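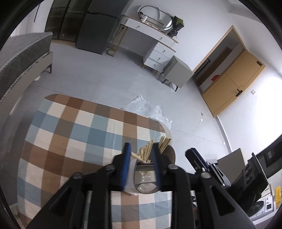
*A clear glass cup of light wooden sticks, above a checked tablecloth.*

# The Case for Keeping the Furnished Let

Municipal housing policy in Tirnport has long treated the furnished rental as a minor branch of the trade, suited to students and seasonal workers and of little concern to anyone else. The draft rental code now open for comment continues in that habit. It would remove the separate furnished license, fold all tenancies into a single class, and leave the contents of a dwelling to private agreement between landlord and tenant. The proposal has the appeal of simplicity. It should nevertheless be withdrawn.

The city's own register lists 3,551 rented dwellings, of which 1,407 are let with furniture. A form of housing that accounts for well over a third of the market can't be described as marginal. It serves nurses on fixed contracts, people leaving a marriage, families waiting for a house sale to close, and new arrivals who have come a long way with two suitcases. For such households the bed, the table and the cooking pots are part of what makes the dwelling fit to live in on the first night.

The present license asks very little. A landlord must supply an inventory, must provide a bed for each named occupant and a table at which a meal can be eaten, and must replace any listed item that fails through ordinary wear. Inspectors visit at the start of a license and again on complaint. The fee is $99 a year. Owners' groups have called this a burden, and for a person letting one small apartment it is fair to say that any fee is noticed. Set against a year of rent, however, it is a modest charge for a document that protects both sides when the tenancy ends.

Disputes at the end of a tenancy are where the present rules do their best work. Before the inventory became compulsory, the Metwally housing advice office handled a steady line of deposit claims in which neither party could show what had been in the apartment to begin with. Salma Benmoussa, who directed the office through those years, has written that the typical quarrel concerned a mattress. The landlord remembered it as new and the tenant remembered it as stained, and the office had no means of deciding between them. A signed list settles most of these cases before they reach a desk.

Supporters of the draft code point to Nimside, which abolished its furnished license and has reported shorter waiting times for permits. The report should be read with care. Permit times fell in Nimside in the same period in which the town hired additional staff, and the published figures don't separate the two effects. They also say nothing of what tenants found when they opened the door. A permit issued quickly for a room with a broken bed is of limited value to the person who must sleep there.

A more serious objection has been raised by Hazem Tawfik, whose essay on the subject circulated widely last July. He argues that the rules encourage landlords to buy the cheapest goods that will satisfy an inspector, and that these goods go to the landfill at every change of tenant. There is truth in this. The license requires that a table exist and has no interest in whether it will last. Mr. Tawfik concludes that tenants should bring their own furniture and care for it. That conclusion suits people who stay in one place. Those who move each year would be left to buy cheaply and discard, and the waste would simply pass to a different household's account.

The better remedy is to amend the license. Gredness, a smaller town with a similar housing stock, allows owners to draw on a shared store of repaired furniture, and credits them against the license fee when they do. The store holds nearly 300 pieces at any time. Tirnport has two vacant depots that could serve the same purpose, and a repair program at the technical college that is short of work for its students.

The council should retain the furnished license, keep the inventory in its present form, and add a credit for repaired goods. It should also publish the results of inspections, which at present are kept on file and released only on written request.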